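4. Packing the Lekell Trail Stove Kit for Horseback Trips

This section covers loading the stove kit into a pair of Coka hard panniers for travel in Wilderness Areas where wheeled vehicles are not allowed. Read section 3 (Fuel) first. Section 5 covers setup in camp.

4.1 Before you start

You will need:

Stove body with legs folded
Windscreen, rolled
Two fuel bottles, caps fitted
Pannier liner, left and right
Hanging scale with a capacity of 80 pounds or more
Pad or folded blanket to work on

Work on a flat surface at home or at the trailhead. Do not pack the panniers while they are hanging on the animal.

CAUTION: Let the stove cool for a full hour after its last use. The burner plate holds heat longer than the legs do, and it will melt the liner.

4.2 Loading the left pannier

1. Open the lid and fold both straps back over the hinge.
2. Place the left liner in the pannier with the seam facing the animal's side.
3. Lower the stove body in, burner plate up. The feet fit into the four pockets in the liner.
4. Slide the rolled windscreen between the stove and the outer wall.
5. Fill the remaining space with soft goods. Do not use food bags for this. They puncture.
6. Close the lid and pull both straps until the lid does not move when pressed at the corners.
7. Weigh the pannier and write down the weight.

4.3 Loading the right pannier

1. Place the right liner in the pannier.
2. Stand both fuel bottles upright in the sleeves with the caps above the sleeve edge.
3. Add food and cookware on the side opposite the fuel. The center divider must be in place.
4. Close the lid and weigh the pannier.
5. Compare with the left side. Move soft goods from one pannier to the other until the weights match within 2 pounds.

NOTE: Fuel is used up during the trip and the right side becomes lighter. Weigh both sides again each morning before loading.

CAUTION: Never lay a fuel bottle on its side in the pannier. Bottles made before September have the older cap, which can back off with the motion of a walking animal. Replace the cap with part 400 before the trip.

4.4 Hanging the panniers

1. Tie the animal at withers height. Have a second person hold the free pannier.
2. Hang the left pannier by both loops on the crossbuck saddle.
3. Hang the right pannier right away. Do not leave one side loaded alone.
4. Stand behind the animal at a safe distance and check that the lids are level.
5. Fit the top cover and lash it down.
6. Walk the animal 500 feet, stop, and check the cinch and both loops.

If the load has shifted, take off both panniers and repeat from step 2. Pulling the lash rope tighter does not correct a load that is out of balance.

4.5 Campsite limits

Many Wilderness Areas set a minimum distance between a stove or stock line and the nearest lake or stream, and some limit the size of the party, counting people and animals together. The rules differ from one area to the next. Check with the office that manages the land before leaving, and ask whether a fire restriction applies to liquid fuel stoves.

Section revised Jan 13, 2024 by Tsehay Asfaw. Replaces all earlier packing instructions for the Lekell kit.

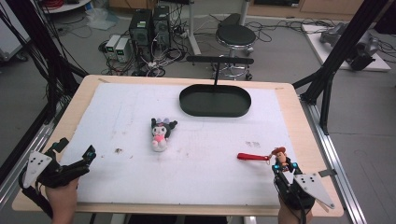
Small plush doll on white padding, with black tray and stand.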